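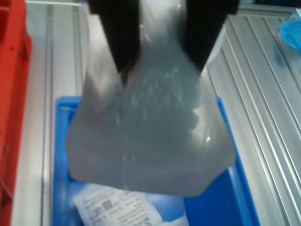 Githolm Parish Hall - Kitchen and Stores Team

How to store table linen and curtains between seasons

Most of the damage to our linen happens while it is put away. Yellow lines along the folds, musty smells and moth holes can nearly all be avoided with an afternoon's work in June, after the last of the spring bookings.

What you need

Clean, fully dry linen
Large plastic bags for short storage
Cotton sheets or pillowcases for anything kept longer than 3 months
Acid-free tissue
String tags and a pencil

1. Wash everything first

Wash even the cloths that look clean. Spilt white wine and lemonade dry clear and turn brown in the cupboard. Use the ordinary 40 degree wash and leave out the fabric softener. Don't starch anything that is going away, as starch attracts silverfish. The long curtains from the Drodard Room are lined and have to go to the dry cleaner.

2. Dry it properly

Hang cloths outdoors if you can, then leave them indoors overnight over the backs of chairs. Hems and corners hold damp longest. If a hem feels cool against your cheek, give it another night.

3. Fold or roll

Roll the round cloths over a cardboard tube with a layer of tissue. Square ones can be folded, but fold them in thirds if they were in halves last time, so the creases fall in a different place. Put the heavy banqueting cloths at the bottom of the pile.

4. Bag it

Fill each bag no more than two thirds full. Press the air out gently with your forearm, gather the neck and twist it twice, then tie it with string. Tape leaves a sticky mark and is a nuisance to get off. Plastic is fine for a few weeks and keeps the dust out. For longer storage use cotton, which lets the cloth breathe. Wool table runners should go in a sealed bag with a cedar block, whatever the length of time.

5. Label it

Write the size, the number of cloths and the month on a tag and tie it to the neck. Use pencil - ink runs if the cupboard gets damp. Copy the same details into the blue stores book.

6. Put it away

Use the slatted shelves in the Jadivlow cupboard, starting from the second shelf up. Keep bags away from the hot water pipe on the left-hand wall. The floor space is for folding tables only.

Check the bags halfway through the summer. Anything that smells musty should be taken out, washed again and aired before it goes back.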